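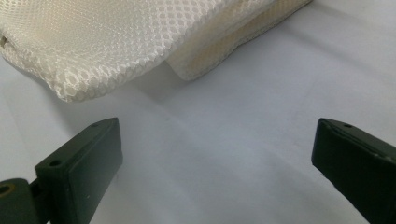

About Stevau

Stevau is a contract laundry and linen supplier. We wash, dry, finish and deliver flat goods for restaurants, guesthouses, clinics and small hotels. The plant is in Lusley, on the site of the former Laryea dye works, and it runs two shifts, Monday through Saturday. Our office handles accounts, route planning and repairs from the same address.

What we process

Most of the volume is cotton and cotton-blend flat work: sheets, pillowcases, table linen, bath towels and kitchen towels. We also take bar mops, aprons and bath mats. Small items and items with loose ties go through the wash in closed mesh bags. We do not take dry-clean-only garments, leather, or anything with a rubber backing that has begun to flake.

Customers can send their own goods or rent from our stock. Customer-owned goods are washed in separate loads and returned to the same account. Rental stock is pooled and sorted by size and grade. 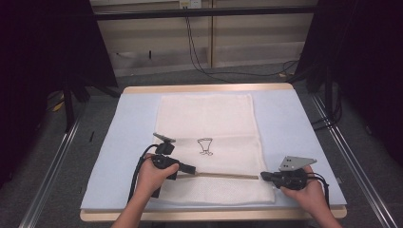 White towel with a small line drawing of a stemmed cup.

How a load moves through the plant

Soiled goods are weighed on arrival and the weight is entered against the account number. Sorting is by fiber, color and soil level. Kitchen linen is kept apart from bedroom and bath linen at every stage up to drying.

White cotton is washed with a 64 °C main wash. Colored and printed goods are washed cooler, on a chlorine-free program, which slows fading in printed areas. The final rinse is dosed to bring the pH back close to neutral – alkaline residue is the usual cause of yellowing when a sheet goes through a hot ironer.

Sheets and tablecloths go to the ironer damp. Towels are tumbled to full dryness and are not pressed, as pressing flattens the pile and reduces absorbency. Fold patterns are set per account. If your shelves are 400 mm deep, tell us and the fold will be set to suit.

Inspection and repair

Goods are inspected at the folding tables. Pieces with open seams, pulled hems or holes smaller than a coin are set aside for repair. Stains that survive a second wash are tagged, and the piece is either returned to its owner with the tag attached or, for rental stock, downgraded to rags.

Kobina Osei manages the finishing department and keeps the fold specifications. Questions about a returned or tagged piece should go to him through the office, with the account number and the delivery note.

Water and heat

Rinse water is filtered and reused for the first wash of the next load. A heat exchanger, fitted by Nenent, takes heat from the drain line and preheats incoming water. Detergent is dosed by load weight, so underfilled machines are avoided where the schedule allows.

Routes and accounts

We serve 58 accounts on 2 routes. The north route runs early and the south route leaves at noon. Orders for changed quantities must reach the office by 3 p.m. on Wednesday to apply to the following week. The minimum contract for rental linen is one year – customer-owned goods can be sent without a contract, subject to capacity.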